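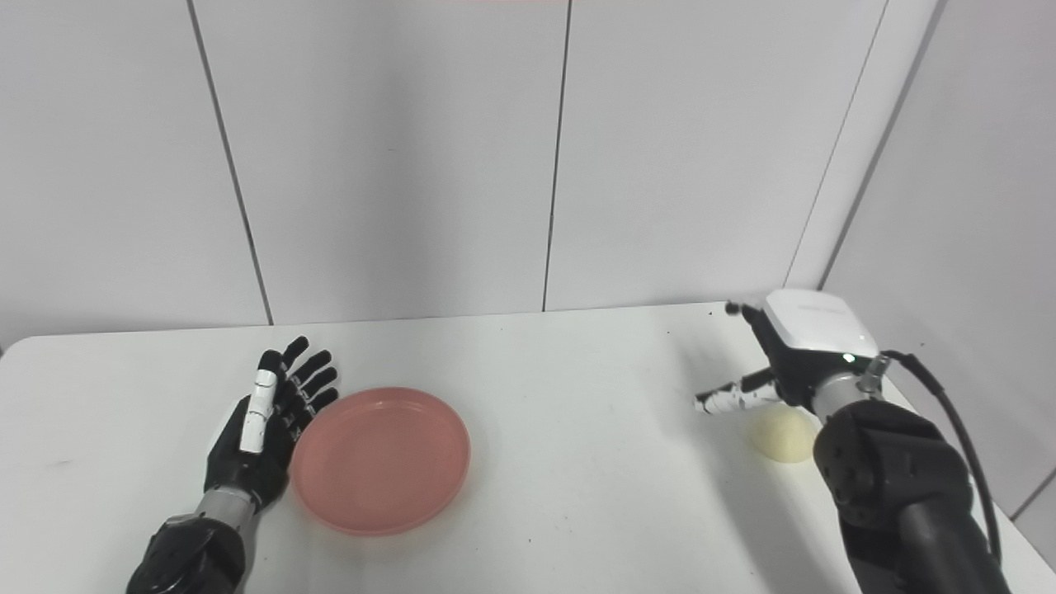 Feven Gudeta는 초안을 읽고 이렇게 적어 보냈다. 명단에 이름이 걸렸다는 것과 그 사람이 그 사람이라는 것은 전혀 다른 얘기인데, 화면에는 왜 둘 다 똑같은 빨간색으로 나오느냐고. 맞는 지적이고, 색은 아직 바뀌지 않았다. 이 장을 읽는 동안 그 점을 염두에 두기 바란다.

4장. 제재·수배 명단 대조 기능 설정

4.1 시작하기 전에

Ondinix의 명단 대조 기능은 등록된 사람의 이름을 외부 명단과 비교해 비슷한 것을 표시한다. 하는 일은 그것뿐이다. 소개 자료에는 "위험 인물을 식별한다"고 되어 있는데, 우리가 Denmont 사무소에서 써 본 바로는 과한 표현이다. 프로그램이 식별하는 것은 글자의 배열이다.

설정에 필요한 것은 다음과 같다.

- 관리자 계정. 일반 계정으로는 메뉴가 보이지 않는다.
- 명단 공급처에서 받은 연결 키. Denmont에서는 Kestton을 쓴다.
- 대조할 사람의 목록. 성명, 생년월일, 국적 칸이 모두 있어야 한다. 비어 있는 칸은 허용되지만 4.4의 주의를 먼저 읽을 것.
- 결과를 검토할 담당자 두 명. 한 명으로도 설정은 끝나지만 권하지 않는다.

주의: 대조 결과는 개인정보이며, 사실이 아닐 가능성이 상당한 개인정보다. 공용 폴더나 단체 대화방에 화면을 올리지 말 것.

4.2 명단 연결

1. 관리자 계정으로 로그인한 뒤 설정 > 외부 자료 > 명단을 연다.
2. "공급처 추가"를 누르고 목록에서 Kestton을 고른다.
3. 연결 키를 붙여 넣는다. 앞뒤에 빈칸이 들어가면 오류 문구 없이 저장되고, 명단만 들어오지 않는다. 저장 후 다시 열어서 확인한다.
4. "지금 받기"를 누른다. 처음 받을 때는 오래 걸린다. 진행 막대가 끝까지 찼다고 다 받은 것은 아니므로 5번으로 넘어간다.
5. "받은 명단" 탭에서 명단 수를 본다. 현재 구독 기준으로 133개여야 한다. 수가 모자라면 4번을 다시 실행한다.
6. 각 명단의 "원본 갱신일" 열을 본다. "받은 날짜" 열과 헷갈리지 말 것. 오늘 받았어도 내용은 몇 달 전 것일 수 있다.

참고: 공급처는 명단을 매일 갱신한다고 안내한다. 매일 내려받는다는 뜻으로 이해하는 편이 안전하다. 지난 10월에 우리가 확인했을 때 원본 갱신일이 그대로인 명단이 여덟 개 있었다. 문의에 대한 답은 "원본에 변동 없음"이었고, 그 말이 맞는지 우리 쪽에서 확인할 방법은 없었다.

4.3 언론 보도 연동을 켤 것인가

기본값은 켜짐이다. 우리는 끄고 시작하기를 권한다.

이 옵션을 켜면 체포, 기소, 수사 관련 기사에서 뽑은 이름이 명단에 섞여 들어온다. 문제는 기사의 성격이 구분되지 않는다는 데 있다. "소식통에 따르면"으로 시작하는 첫 보도와 법원 판결을 전하는 기사가 같은 무게로 들어오고, 혐의를 벗고 풀려났다는 후속 기사는 들어오지 않는 때가 많다. 피의자의 성을 이니셜로만 쓰는 나라의 보도가 특히 골치 아프다. 프로그램은 이니셜 하나에도 걸릴 만한 사람을 부지런히 찾아낸다.

끄는 방법:

1. 설정 > 외부 자료 > 보도를 연다.
2. "보도 기반 항목 포함"을 해제한다.
3. "기존 항목도 제거"에 따로 표시한다. 표시하지 않으면 이미 들어온 항목은 계속 남는다.
4. 저장하고 대조를 새로 실행한다.

꼭 켜야 한다면 "출처 표시"를 함께 켜고, 검토자가 원문을 직접 열어 보게 할 것. 요약 칸은 자동으로 작성된다. "조사를 받았다"가 "체포되었다"로 바뀌어 있는 요약을 우리는 두 번 넘게 보았다.

4.4 일치 기준 정하기

1. 설정 > 대조 > 기준을 연다.
2. "이름만" "이름+생년월일" "이름+생년월일+국적" 가운데 두 번째를 고른다.
3. 표기 변형 허용을 "보통"으로 둔다.
4. "미리 돌려 보기"를 눌러 결과 건수를 확인한다.
5. 건수가 검토할 수 있는 양인지 담당자와 의논한 다음 저장한다.

"이름만"은 쓰지 말 것. Sangkhawat 현장에서 이 설정으로 대조했더니 1,000건이 나왔다. 나중에 알고 보니 그것은 실제 건수가 아니라 화면에 표시되는 한도였다. 그 뒤로 몇 건이 더 있었는지는 모른다.

표기 변형을 "넓게"로 두면 아랍 문자나 키릴 문자에서 옮긴 이름을 더 잘 잡는다고 도움말에 나와 있다. 더 많이 잡는 것은 분명하다. 더 잘 잡는지는 판단을 미루겠다. 한글 이름은 반대로 로마자 표기가 조금만 달라도 빠져나가는 일이 있으므로, 여권 표기와 본인이 평소 쓰는 표기를 둘 다 등록한다.

주의: 생년월일이 빈 사람은 두 번째 기준에서도 이름만으로 대조된다. 화면에는 이 사실이 나타나지 않는다. 목록에서 생년월일이 빈 줄을 먼저 걸러 내고 채울 수 있는 것은 채운다. 모르는 날짜를 1월 1일로 넣는 관행은 당장 그만둘 것. 명단 쪽에도 같은 식으로 채워진 날짜가 많아서 엉뚱한 사람끼리 맞아떨어진다.

4.5 검토 절차 설정

1. 설정 > 검토를 열고 담당자 두 명을 지정한다.
2. "자동 차단"을 해제한다.
3. "판단 사유 필수 입력"을 켠다.
4. "두 번째 검토자에게 첫 판단 숨기기"를 켠다.
5. 시험용 항목을 하나 만들어 두 사람에게 각각 알림이 가는지 확인한다.

2번에 대해서는 내부에서도 의견이 갈렸다. Nurhan Ersoy는 자동 차단을 켜 두고 잘못된 건만 풀어 주면 된다는 쪽이었다. 그렇게 하면 푸는 일이 항상 뒤로 밀린다. 출입이나 송금이 막힌 당사자는 이유를 듣지 못한 채 기다려야 하고, 이유를 설명해 줄 사람도 사실 점수 말고는 아는 것이 없다. 법으로 즉시 차단이 요구되는 명단이 있다면 그 명단에만 따로 켠다. 어느 명단이 여기 해당하는지는 프로그램에 묻지 말고 법무 담당에게 물을 것.

4번은 번거롭다는 불평이 나오는 항목이다. 그래도 켜 둔다. 첫 판단이 보이면 두 번째 사람은 대개 거기에 동의한다.

4.6 점수 읽기

결과마다 일치 점수가 붙는다. 점수의 계산 방식은 공개되어 있지 않다. 도움말에는 "종합적으로 산출한다"고만 되어 있다.

- 점수가 높다는 것은 입력한 글자가 비슷하다는 뜻이다. 그 사람이 위험하다는 뜻으로 읽지 말 것.
- 같은 사람을 다시 대조했을 때 점수가 달라질 수 있다. 프로그램 업데이트 뒤에 특히 그렇다.
- "일치 없음"은 안전하다는 확인이 아니다. 받은 명단에 비슷한 글자가 없었다는 기록이다. 보고서에 옮길 때 "신원 이상 없음"으로 바꿔 쓰지 않는다.
- 흔한 이름은 별도로 보정된다고 한다. 어느 나라의 흔한 이름을 기준으로 삼았는지는 답을 받지 못했다.

4.7 잘못된 일치를 해제할 때

1. 해당 항목을 열고 "동일인 아님"을 고른다.
2. 사유 칸에 무엇을 근거로 판단했는지 쓴다. "확인함"은 사유가 아니다.
3. "이후 대조에도 적용"에 표시한다. 표시하지 않으면 다음 갱신 때 같은 사람이 같은 이유로 다시 걸린다.
4. 두 번째 검토자의 승인을 기다린다.
5. 승인 후 당사자 기록을 열어 경고 표시가 사라졌는지 눈으로 확인한다.

표시가 남아 있으면 브라우저를 닫았다가 다시 연다. 그래도 남아 있으면 "기록 다시 만들기"를 실행한다. 이때 사유 칸의 내용이 지워진 적이 있으니 미리 복사해 둘 것.

참고: 해제한 기록은 우리 쪽 화면에서만 바뀐다. 공급처의 명단은 그대로이고, 같은 명단을 쓰는 다른 기관에서는 그 사람이 계속 걸린다. 당사자에게 "처리되었다"고 안내하기 전에 이 점을 함께 알려 준다. 정정 요청 양식은 공급처의 고객 화면에 있으며, 접수 확인 메일이 오지 않으면 다시 보낸다.

4.8 정기 점검

매주 토요일 자동 대조가 끝나면 다음을 본다.

- 받은 명단의 수가 줄지 않았는지
- 원본 갱신일이 멈춘 명단이 있는지
- 보도 기반 항목이 다시 켜지지 않았는지(업데이트 후 기본값으로 돌아간 일이 있다)
- 검토 대기 건이 쌓여 있지 않은지
- 퇴사하거나 자리를 옮긴 검토자의 계정이 남아 있지 않은지

자동 보고서의 첫 줄에는 대개 "정상"이라고 나온다. 연결 키가 만료된 주에도 그렇게 나왔다. 표의 숫자까지 내려가서 볼 것. 연결 키 교체 방법은 5장에 있다.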